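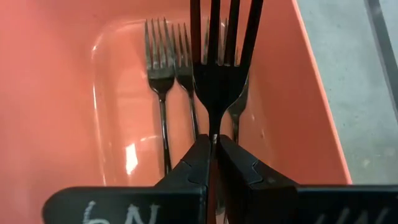
2 min read

Forks, plates and the Clitdale potluck

I've been going to the Clitdale spring potluck for 9 years now and I still can't decide what to bring. Last March I made a giant pan of baked ziti, and so did three other people on my street (we stood in a row behind our matching pans like a bake sale gone wrong). So this year I'm asking around first!

Chun-yin Chu is doing her braised eggplant again, which is the dish I plan my whole plate around. She told me the trick is salting the slices and then leaving them alone for 50 minutes while you do something else. I lasted maybe ten the first time I tried it. Mine came out soggy and oily and my kids ate cereal for dinner.

I'm leaning toward a big cold noodle salad. It travels well, it doesn't need an outlet, and you can make it the night before. I use 800 grams of noodles for a crowd, plus cucumbers, scallions, and a peanut dressing that I keep in a jar until the last second. Label it if you make one too, please, there are kids with nut allergies coming.

A few housekeeping bits. Doors open at 4 p.m. and food goes out at 5. Bring your own serving spoon with your name on some tape, I'm still missing my good one from last year. Real plates and silverware again, so scrape before you drop anything off at the kitchen window. And if you have a folding table you can spare for the evening, send me a note. I have room for two in my car.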